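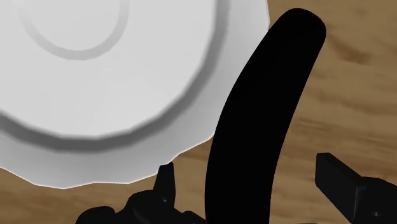 Policy trained in sim scores worse when the object has no texture. Is this a known result?

Posted by Ximena Retamal

Hi all, I'm trying to repeat the ablation from my group's old Gikasus write-up and I'm getting something odd. The task is simple: a wrist view, a white plate, a wooden tabletop, and a banana-shaped object that has to end up on the plate. With the normal yellow banana texture my numbers match the write-up nicely. When I swap in the plain black version (same mesh, same mass, same friction) the success rate drops like a stone, and I've trained on 3916 demos, so I don't think I'm short of data! I've run 3 seeds and they all do it. The write-up says colour "has little effect". Am I doing something daft, or is the claim wrong?

Keyvan Ghaffari

I'd believe your numbers. Black on its own may be fine, but your gripper is black too, and with hardly any shading on the object the network only has an outline to go on. Near the fingers that outline runs into the gripper parts. We had the same thing in Tolleck and spent most of August blaming the controller (it was fine).

Try this before you retrain anything:

- leave the object black and turn the gripper light grey
- leave the gripper black and make the object mid-blue, still flat
- black object again, but with proper highlights

If the first two both recover, it's contrast between object and fingers. If only the third one does, it's shading. Run the same start poses for all of them, and please report each seed separately, I'm fed up with reading averages of averages.

Marjan Hosseinzadeh

just randomise the colours, works for me

Zohreh Amini

Randomising will probably help the score, but Ximena wants to know if the claim holds, so she needs the split Keyvan describes. One more thing to look at: did the write-up use a wrist view at all? A lot of those older tables came from a fixed overhead camera, where the fingers cover far less of the object. I'd also check how many trials sit behind each row. With 12 per colour, "little effect" doesn't tell you much either way.

Contact the moderators | Copyright Orex Help Community | Back to top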